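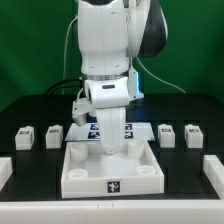 21 Sep 2024

When I was a child, my grandmother had one white tablecloth and we were allowed to see it only in March, on her name day. For the rest of the year it was folded in a drawer with a piece of soap. I think about this tablecloth often now, when a good part of my working day goes into white plastic and a matte black table, and into keeping the first one white and the second one black.

I did not choose the colors. When I started at Sturnness the table was already black and the blocks were already white, and my colleague Lakshmi Kaimal told me on my first morning that I would become a person who looks at her own fingers before touching anything. I laughed politely. After a week I was washing my hands so often that I had to buy a cream.

Black is the more difficult of the two, in my opinion. Matte black shows dust, and it also shows the place where you have removed the dust. If you wipe it with a damp cloth in circles, the circles stay there until the light changes, and then you see them again from the other side of the room. I wipe it only in long straight lines now, from the back to the front, with a dry cloth first. The cloth I like best is an old cotton pillowcase cut into pieces. I have tried the special cloths from a shop, and they were good for a short time and then they began to leave small hairs of their own.

The slots need a different method. A block that stands in a recess keeps the dirt exactly in the line where the white meets the black, and no cloth will go there. I use a soft paintbrush, the flat kind which is sold for watercolor. You take the block out, you brush the slot toward yourself, you put the block back the same way it was. The last part is important and I have done it wrong. Once I returned two blocks in the opposite places, and Dinesh Pisharody spent his whole afternoon looking for a mistake in his own work. He was very kind about it. I brought him a plum cake.

Then there are the labels. They are paper stickers, we print them ourselves, and I have put on almost 1000 of them by now. My technique is to lay down one side, hold the other side up with the backing paper, and press slowly across with a clean thumb. Never press from the middle. A bubble in the middle of a black and white square makes a shiny spot, and then you must peel everything off and clean the glue, and the glue is a whole evening of its own. For the glue I use a little cooking oil on a cotton pad, and afterwards dish soap, two times. Usha Kamath says that I should use alcohol. We do not agree about this and I believe we will not agree. 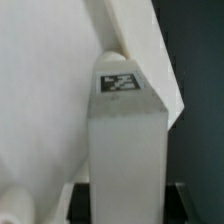
White plastic does not become gray all at once. It begins in one place, usually where a hand or another part comes near it every day, and you do not notice until you see it next to something cleaner. Flat sides are easy, you pass the cloth over them without thinking, and a sloping side you forget. The tall piece with the marker label on it is a good lesson for me: the front is still pale and nice, and the slope over it has smudges along its lower edge, just where it meets the front, and one small dark speck near the middle. A speck like this I test with my nail first. If it moves, it was dust. If it does not move, I try the melamine sponge, very lightly, and I keep far from the label, for the sponge eats the ink.

I must also warn about the sponge in general. It is a kind of very fine sandpaper, and people forget this, I too forgot it. I rubbed one spare block until it was beautifully white and also dull on one side, and now it lives on my windowsill at home and holds the kitchen recipes upright. My husband thinks it is a modern sculpture.

What I use at the moment: the pillowcase, the watercolor brush, dish soap with lukewarm water in a small jam jar, the sponge for emergencies. Everything fits in a biscuit tin, and on the lid I have written my name, which did not stop Ezekiel from borrowing the brush — he painted a fence with it, I am told. The new one is in the bottom of my bag.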